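Chapter 14
The Bench and What Collects on It

Every workshop manual begins with a clear bench. The authors of this one have visited workshops in Evness and Flelden, and have yet to meet such a thing. A bench is a flat surface, and flat surfaces attract whatever has no better home.

This chapter is concerned with small objects: blocks, bits, spools, screws and the driver you put down a moment ago. Large objects were dealt with in Chapter 2, where they mostly stayed put. A wooden top with a few scuffs will serve perfectly well for the exercises, and a clear box with a pegged lid gives small cubes somewhere to stand.
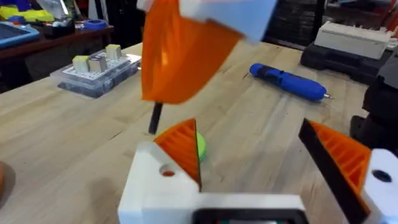 14.1 Round things

Cubes are polite. Set one down and it remains a cube, in the place you left it. Round things need more thought, and beginners tend to store them by hope – a method with a poor record on any bench that slopes.

Lay a ring or a spool on its flat side, if it has one, and keep a hand's width of bare wood beside it.
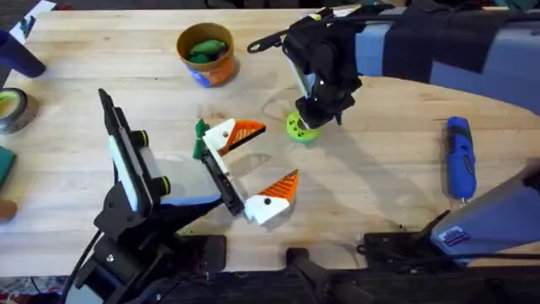

The bare wood matters more than the container. In the Durico exercise at the end of this chapter you will sort 169 small parts into trays, and most of your time will go on finding somewhere to put the trays.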